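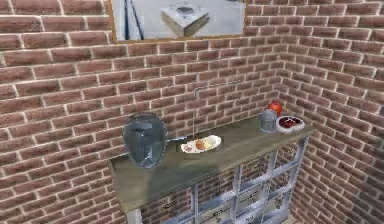

Call for Participants: Controller Comparison in Simulation

Starnside is looking for people to drive a simulated robot arm through short kitchen and dining tasks using two different hand controllers. The sessions take place at our Pledville office and run through August. Applications are open as of April 26, 2018.

What the study is about

We build control software for small arms. Over the past year we have been working on two ways of steering the same arm by hand: a six-axis puck that stays on the desk, and a tracked handgrip that you hold in the air. Our own staff have used both for too long to be fair judges. We want to know how quickly new users get comfortable with each one, where they make mistakes, and which one they would choose for a full day of work.

All of the work is done in Flunari, our in-house simulator. You will not handle any real hardware apart from the controllers. The test rooms are furnished with tables, dishes, fruit and glassware, and the tasks are things like moving a bowl from one end of a table to the other, setting a piece of fruit on a plate, or reaching past a vase without touching it. Some rooms have brick walls and a mirror, and part of the study looks at whether busy backgrounds slow people down when they judge depth on a flat screen.

What you will do

Each participant comes in for 2 sessions on separate days. In the first you get a short introduction and practice freely, then start on the tasks with one controller. In the second you switch to the other one. Half of the participants start with the puck and half with the handgrip.

A session is made up of 10 tasks, each repeated several times with the objects in different places. Breaks are built in, and you can ask for another one whenever you like. After each block you fill out a one-page form about effort and comfort. We record the motion of the simulated arm, your controller input and your form answers. We do not record your face or voice.

Who can apply

You must be 18 or older and able to sit at a desk and use either hand controller comfortably. Glasses and contact lenses are fine. Left-handed participants are especially welcome, as the handgrip comes in both versions and we have had too few people try the left one.

No experience with robots is needed. If you operate an arm or crane at work, or play video games more than a few hours a week, please say so on the form. We want a mix and will group the results accordingly. Current and former Starnside employees cannot take part.

Pay

Participants receive $480 after the second session, paid by check. If you leave after the first session you will be paid half. Parking behind the building is free.

How to apply

Pick up a form at the Starnside front desk, 3364 Bermúdez Avenue, Pledville, or ask for one by mail at the same address. Write "controller study" on the envelope and list the weeks in August when you are available. We will answer every application, including those we cannot place.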